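木箱里的声音：听徐佳恩讲怎么把一台老手风琴救回来

去Hullport之前，我对手风琴的了解基本停留在小学音乐课上。回来的路上，我已经在手机里搜了一晚上二手琴，还差点当场下单！这要怪Ga-eun Seo。她的中文名叫徐佳恩，修手风琴修了18年，说起簧片来眼睛发亮，你很难不跟着她一起兴奋。

我们约在星期一上午，聊到下午三点，中间只吃了一碗面。

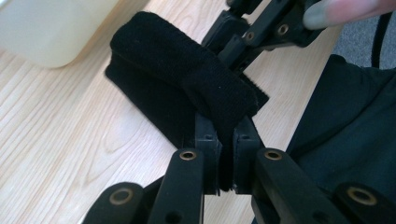
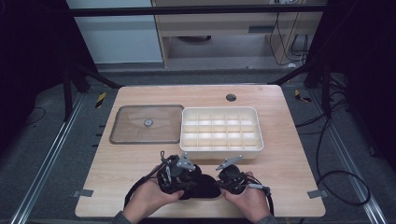
“先说一件事，”她一坐下就开口，“大家都以为琴声是从键盘里出来的。键盘只管开门，真正唱歌的是簧片，风箱就是它的肺。你拉开的时候它在吸气，你合上的时候它在呼气，两口气用的是两片不同的簧，所以同一个音，拉和推会有一点点差别。我第一次听出这个差别的时候，一晚上没睡着。”

她第一次碰手风琴是在外婆家。外婆有一台小琴，多年没人拉，塞在柜顶上，风箱一打开满屋子都是旧纸和樟脑的味道。“有5个音是哑的，我就专挑那几个音按，按了一个暑假，”她笑着说，“后来外婆烦了，说你既然这么喜欢，就把它修好。我拿螺丝刀拆开，拆得很快，装不回去了。”

那台琴后来是一位老师傅帮她装回去的，条件是她每个周末去店里打扫。她扫了两年地，才被允许自己拆下第一块音簧板。说到这里，她特意停下来，给我哼了一遍师傅当年教她听的“拍音”：两片簧的音高差那么一丝丝，合在一起就会出现一种轻轻的波动，像水面上的光。

“很多人觉得调音就是调准，”她说，“可手风琴里有些簧是故意不调准的。法国老香颂那种晃晃悠悠的味道，就是这么来的。差得多一点，热闹；差得少一点，温柔。客人送琴来，我都先问：你平时听什么歌？他要是答不上来，我就放几张唱片给他听，听到哪张他坐直了，我心里就有数了。”

我问她，一台放了几十年的琴，最先坏的是哪里。

“蜡！”她几乎是抢着回答的。老琴的簧片大多用蜂蜡混松香固定在音簧座上，年头久了，蜡变脆，簧片板一松，声音就开始发虚，或者带一种沙沙的杂音。夏天把琴忘在车里更糟，蜡一软，整排簧片都可能移位。她每次重新上蜡都要自己熬，比例写在一个本子上，冬天一个配方，夏天一个配方。“熬的时候那个香味，真的，你应该闻一次。我邻居每次都跑来问我在煮什么好吃的。”

其次是皮舌。每片簧后面都贴着一条薄薄的小皮子，风往一个方向走的时候它张开，往另一个方向走的时候它贴住，免得白白漏气。皮子干了会卷起来，琴就会“喘”，音出来之前先有一声“噗”。徐佳恩模仿这个“噗”模仿得极像，我笑得录音都断了一截。

“换皮舌最磨人，也最上瘾，”她说，“一台大琴有200多条要看。我一般早上六点开始做，街上还没声音，一条一条揭，一条一条贴，贴完拿手指弹一下，听它落下去的声音。太硬不行，太软也不行。做到后面你根本不想停。”

她最得意的一台琴，来自Starville的一个渡轮乐队，型号叫Hollis，是一家早已关门的小厂做的，存世不多。送来的时候风箱角上全裂了，左手的低音按钮按下去一半弹不起来，里面还有沙子。乐队的人说，这琴在船上拉了30年，婚礼拉过，葬礼也拉过，有一回发动机坏了，在海上漂着等拖船，他们就拉了一夜舞曲。

“我听完就说，不管多难，我接。”

难是真的难。低音部分的机械结构是一大片细金属杆，彼此勾着，抽出一根要先记住旁边每一根的位置。她的办法是边拆边画图，画了厚厚一叠，按顺序夹在谱架上。风箱的角她用的是新皮，里衬则坚持留下原来的那层花纸。“纸上有人用铅笔写了歌名，歪歪扭扭的，大概是怕忘了曲序。你说这怎么舍得撕？”

琴修好以后，她坐船送去Starville，在码头上拉了第一首曲子。乐队的老琴手听了几小节，把琴接过去，什么都没说，直接拉起了下一首。她在旁边站着听完了整个下午，错过了回程的船。

我问她自己现在拉什么琴。她说是一台Rovel，九成以上的零件她都拆下来过，唯独没换掉右手边一个有点发黏的键。每次拉到那个音，她的手指会自动提前一点点，客人谁也听不出来。

“想学手风琴的人，我劝你别急着买大琴，”聊到买琴，她的语速又快了起来，“先借一台小的，四十八贝斯就很好玩了，抱着不累。买二手的话，一个键都别按，先把风箱慢慢拉开，看它自己往下掉得快不快。掉得飞快就是漏风。然后每个键拉一遍，推一遍，两个方向都要听。再凑近闻一闻，有霉味的，再便宜也先放下。”

那已经受潮的呢？她说可以救，但要有耐心：琴立着放，别平躺，别拿吹风机吹，更别晒太阳。每天拉十分钟，比什么保养品都管用。“簧片喜欢动。你老不理它，它就生锈，就不跟你说话。你天天跟它说两句，它声音会越来越开。”

临走前，我忍不住问能不能让我试一试。她二话不说把背带给我调好，教我左手找到那个带小凹坑的C音按钮，摸到它，其他和弦就都能找着了。我拉出来的第一个和弦难听极了，第二个稍微好一点，第三个居然有了点圆舞曲的意思！徐佳恩在旁边打着拍子，大声喊：“别憋气，你自己也要呼吸！”

她六月会在Hullport的旧鱼市办一场小聚会，修过的琴的主人都可以带琴来，不会拉的也欢迎，有人教。我已经报了名，曲目还没想好，目前会三个和弦。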